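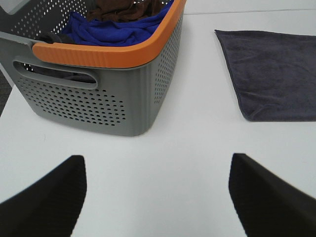
Gray basket with the orange rim, blue cloth in it.

2019-01-03

Second full day on the Movton papers. Read the draft purchase agreement from the definitions to the signature block, then again backwards from the schedules, which found more mistakes. The draft is the seller's. It was written for a sale of shares and then edited into a sale of assets, and the edit was not finished. Section headings say assets. Two of the warranties still say shares. One indemnity refers to "the Company" as the thing being bought, although the company stays with Keskinen after closing and only the route, the van, the bottles, the filling equipment and the name come to me.

Wrote to Thaddeus Nakamura first thing with the list. He is the broker and is paid by the seller, so I keep the notes to him short and put nothing in them about price. He answered before ten that he had passed it on.

What is being sold, as I understand it tonight:

- The delivery route in Cisberg and the road north, with the customer list and whatever contracts are in writing
- The filling line and its filters
- The van
- All bottles, wherever they are
- The Movton name, phone number and web address
- The right to take over the lease on the Montoya unit, if the landlord consents

Not being sold: cash in the bank, money owed for deliveries made before closing, and the company itself with its tax history. I want that last item said twice in the agreement, once in the list of excluded assets and once in the list of excluded liabilities. The draft has only the first.

The bottle deposits are the main problem. Keskinen takes a deposit on each bottle at the first delivery and returns it when the customer quits. His ledger shows 600 bottles out. The deposits on those have been booked as income in the year received, all of them, from the start. There is no liability on his balance sheet. After closing the customers will bring the empties back to me and ask me for the money, and they will be right to. Under the draft I would pay it out and have no claim on him.

Three ways to treat it. He can transfer cash to me at closing equal to the deposits outstanding. I can take the liability and reduce the price by the same figure. Or it can go into a holdback that runs down as the bottles come in. The first is the cleanest and he will not like it, as he spent the money years ago. The second comes to the same thing for me, apart from tax, where the treatment of an assumed liability depends on how it is described in the allocation schedule. Have to ask the accountant. The third needs someone to keep a tally for as long as the holdback lasts, and I would be the one keeping it.

I will propose the second and accept the first. 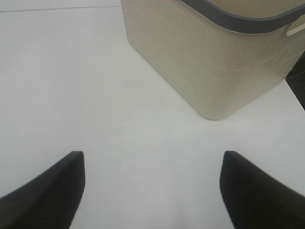 Beige basket on the white surface.

Lunch at the desk. Afternoon on the customer list.

The list comes out of Wuvelance, the billing program he uses. Nakamura's summary sheet says 200 active accounts. Wuvelance counts an account as active until somebody closes it by hand. It does not look at deliveries. I sorted the export by date of last delivery and a part of the list had nothing after the summer. Some of those will be seasonal, the campground and the school offices. The others are people who stopped ordering and were never closed out. They may also still hold bottles, which ties back to the deposit question and makes it worse: a deposit on a dormant account is still owed.

Asked for the delivery log by stop for all of December. The log will give a real number. The summary sheet can't be used for the price in its present form, and the definition of "Active Account" in the draft points to the summary sheet. Rewrote the definition as follows for my own markup:

> "Active Account" means a customer to whom the Seller delivered and invoiced at least one full bottle in the ninety days before the Closing Date, and whose invoices are not more than two billing cycles past due.

Seasonal accounts need their own line. I would pay for them at a lower rate and list them by name in a separate schedule. Left a blank for that.

Prepaid balances are a smaller matter but the figure is at least firm. Customers who pay ahead have a credit in the program, and the credits total $3171 on the report he sent. Those are deliveries I will have to make with no money coming in. The figure should be credited to me at closing on the same line as the prorated rent. I don't expect an argument. It is his own report.

Spoke to Arvo Keskinen by phone in the middle of the afternoon, the first time without the broker on the line. He called me. He wanted to know whether I can lift. He then explained the filling line for a long time, clearly and in the correct order, and I took notes: rinse, sanitizer, rinse, fill, cap, date code, rack. The sanitizer concentration is checked with strips and written on a clipboard. I asked whether the clipboard sheets are kept. They are, in boxes at the unit. I asked for them to be listed in the assets as business records. He had not thought of them as something to sell. For me they are worth more than the van, as the first inspection after a change of operator will ask for them.

Also learned from him, and in none of the papers:

- The carbon filter housing was replaced. No invoice found so far.
- The van has a lien. He thinks it is paid off and never released.
- Two of the larger office customers have a handshake price lower than the rate card.
- His nephew drives on the days when his back is bad and is paid per stop.

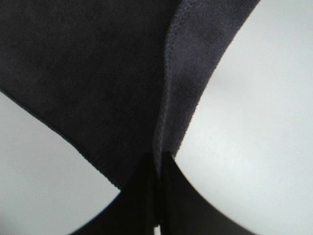
The nephew is a point for the lawyer. If he was paid per stop with no withholding, and the state decides later that he was an employee, there is a payroll tax balance somewhere. It should stay with the selling company. In many cases it does in an asset deal, but some state agencies can follow the business to the buyer when no clearance certificate was obtained before closing. So the certificate becomes a condition of closing. The draft calls it something the seller will "use reasonable efforts" to deliver. Struck that and wrote "shall have delivered." The same wording for the sales tax certificate.

The lien is simple. A search will show it, and the lender can file the release. Put it on the checklist with the rest.

The handshake prices I can't fix on paper. Either those two customers stay at the low price or they are told about an increase by a stranger in the first month. I will run the cash flow with them at the low price through the whole first year. If the deal works only at the rate card price then it doesn't work.

Next the lease. The Montoya unit is on a five-year term with the landlord's consent needed for any assignment. The clause says consent is not to be unreasonably withheld, and then gives the landlord the right to end the lease instead of consenting. The second half cancels the first. A request for consent is therefore also an invitation to throw us both out. Before anyone sends a formal request I want a letter from the landlord waiving the termination right for this one transfer. Keskinen says the landlord is an easy man. Fine, then he will sign the letter.

Moving the filling line would be expensive: floor drain, backflow device, a new permit for the new address. I put no figure on it tonight. With no letter I don't close.

Transition. The draft offers "such training as the parties may agree," which is nothing. I want 60 days, the first part riding every route day with him and the rest by phone, at no extra charge and with the hours written in. He said on the phone he would do it anyway. He probably would. It goes in the agreement all the same.

Noncompete: three years and the county. He is retiring and doesn't object. The nephew is not covered. I had missed that on the first reading. A man who knows every stop, every gate code and both handshake prices is bound by nothing. Either he signs a short nonsolicitation of his own, for which he would have to be paid something, or I offer him the driving work on proper payroll. I lean to the second. Need to meet him first.

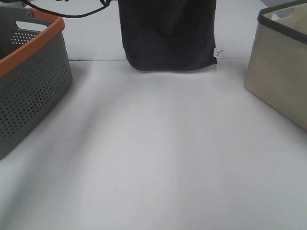 Who should hold the deposit on the purchase price while all this is open?

An escrow agent that neither side pays alone, under a short written instruction stating what releases the money and to whom. The draft has it going into the brokerage's own account, refundable "at the discretion of the parties." Changed to escrow, with a full refund if any of the closing conditions fails.

Allocation schedule still blank. He will want as much as possible on goodwill and the noncompete kept small. I want the equipment and the bottles at what they would fetch. The bottles are old stock and some are scratched past use, so a count and a grading at the unit before the number is agreed. Scratched ones at scrap.

Sent the markup to my lawyer at a quarter past nine. Left the price cell empty in the version that will go to Nakamura.

Tomorrow: accountant on the deposit liability, lien search on the van, chase the December log, ask for the filter housing invoice again. Find out who holds the web address. The registration lists an e-mail that bounces.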